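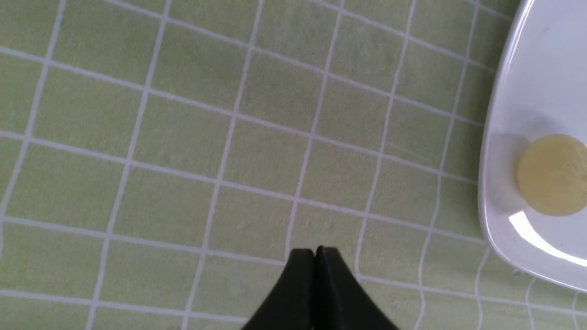
1/ Getting the green tablecloth to behave

I've had the pale green one with the white grid on the table since the start of August and I've now got opinions on it. Putting them in a thread so I can stop repeating them in messages.

2/ Background for anyone new. We eat at the kitchen table every day. It's old, the top is marked, and I've always kept a cloth on it. The last one was plain white and I was washing it every other day. It went into the rag bag in the spring.

3/ I wanted something light but with a pattern, so that a crumb or a drip isn't the first thing you see. Small squares do that well. The green is a soft one, a bit yellow, slightly mottled, and it hides more than I expected.

4/ White plates look good on it. Ours are the squarish ones with rounded corners and a raised rim. On the old white cloth they disappeared. On this one you can see where the plate ends, and plain pale food looks less sad.

5/ Now the problem. A grid shows every wrinkle. On a plain cloth you'd never notice a small ripple, but when the lines are meant to be straight and one patch of them goes wavy, your eye goes right to it. There's one towards the lower right of the photo.

6/ I asked on here what people do about it and got a lot of answers. I've tried most of them. Results below, in the order I tried them.

7/ Ironing on the table itself, with a towel underneath. Suggested by Dragica Todorova. Works on the middle, no good near the edges, and you have to move the towel along so many times that you make new creases as you go. I gave up halfway.

8/ Ironing on the board, then carrying it to the table over both arms. Better. The trick is to fold it once only, lengthways, and unfold it on the table. If you fold it twice you get a cross in the middle and you'll be looking at that all week.

9/ Hanging it damp over the door. Tharun Poduval swears by this. It did take the fold lines out, but it left a long soft ridge where the top of the door had been. If you've got a thick rail, or two lines outside so it can hang across both, I think it would be fine.

10/ Clips. I bought a set of 6 from Prutgate. They hold well and they stop it sliding, but our table has a thick edge and two of them keep pinging off. Fine for the garden, annoying indoors. I use four now and keep the spare two in the drawer.

11/ A felt underlay. This has made the biggest difference. The cloth grips it and stays where you put it, and plates go down more quietly too. Mine is from Walczak, cut with ordinary scissors. Cut it smaller than the table top all the way round or it shows as a step under the cloth.

12/ Blažena Procházka asked whether the felt makes it harder to smooth out. A little, yes. You can't just tug one corner, you have to lift the side and lay it down again. But then it stays down, and I'd take that over tugging it straight after every meal.

13/ How I lay it now. Felt first, brushed flat with my hand. Cloth unfolded from the middle. Then I go to the short end, pick one white line and get it parallel with the edge of the table. Once that one is right, the rest follow.

14/ Don't start from the hem. The hem on mine isn't quite true to the pattern, so if you line that up the squares all end up on a slight lean. I did this for a fortnight and thought my table was crooked.

15/ Smooth outwards with the flat of your forearm, not your fingers. Fingers push a small ripple along in front of them and it ends up under somebody's plate.

16/ Speaking of plates, it's the plates that put the wrinkles back. Pushing one away from you drags the cloth with it. I've asked everyone in the house to lift. Some of them do.

17/ Washing. I do it at 30 with the tea towels, short spin. A long spin sets the creases and then you're back to tweet 7. Shake it hard before you hang it, pull the corners square while it's still damp, and you can often skip the iron.

18/ Stains so far: tea came out with a cold rinse. Butter needed washing-up liquid rubbed in and left for a bit before the wash. Beetroot is still there faintly, and I've turned the cloth round so that end is by the wall.

19/ Gilberto Ospina asked about wipe-clean ones. We had an Emberg one years ago. Very practical, and if you've got toddlers I'd say get one. I didn't like how it felt under my arms in summer, and it kept its fold marks for months.

20/ Radomir Vasić asked about size. Measure the table, then add the drop on both sides, then check the drop against your chairs. Mine hangs just above the seats. The one before was longer and got trapped every time somebody pulled a chair in, and that moved the whole cloth.

21/ Would I buy a grid again? Yes, but I'd look for one with slightly thicker lines or a bigger square. Fine lines this close together are the least forgiving. Wolano do a wider check in a similar green and I keep going back to look at it.

22/ That's where I've got to. If you've found a way of storing a cloth this size without folding it, please reply and tell me. I've tried rolling mine round a cardboard tube but the tube won't fit in any cupboard we own, so for now it's standing up behind the kitchen door.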